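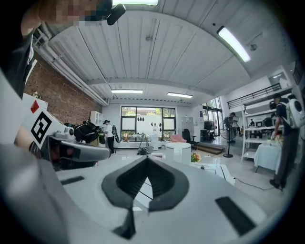
設備・備品案内 第5号 179頁

作業室用什器一式(Durkholm 作業棟)

Durkholm 作業棟の共用作業室に備える什器について、利用部署向けに仕様および取扱いを掲載する。什器の選定と納入は Flerkach が、保守は Flasunix が担当している。

収納棚
白色の棚を煉瓦壁沿いに配置するほか、中二階の黒い金属手すりの下に背の高い白色ラックを置く。後者の管理番号は764である。棚板の高さを変更する場合は、事前に Flasunix へ届け出ること。最上段に重量物を載せてはならない。

椅子および腰掛
黒色の事務用椅子と、白色円筒形の丸型スツールを備える。スツールは踏み台として使用しないこと。高所の物品を取り出す際は、所定の昇降台を用いる。

作業卓
卓上には白布を掛けて使用する。布の交換は3か月ごとに行い、汚損が著しいときは随時交換する。交換用の布は Kovalchuk 製とし、他社製品との混用は認めない。

給水器および扇風機
白色の給水器は窓の近くに、黒い支柱の扇風機は奥のガラス扉の脇に設置する。扇風機の位置を変更した場合は、退室時に原状へ復すること。

照明および採光
天井に直管形蛍光灯とパネル形の照明を備え、黒枠の大型窓からも採光する。退室時は全灯を消灯する。

貸出し
椅子およびスツールは、棟内に限り他室への貸出しを認める。希望する部署は、管理番号、使用場所および返却予定を記載した備品借用票を提出すること。貸出しの上限は1部署につき5点とする。棚、給水器および作業卓は貸出しの対象としない。

掲載内容は6月現在のものである。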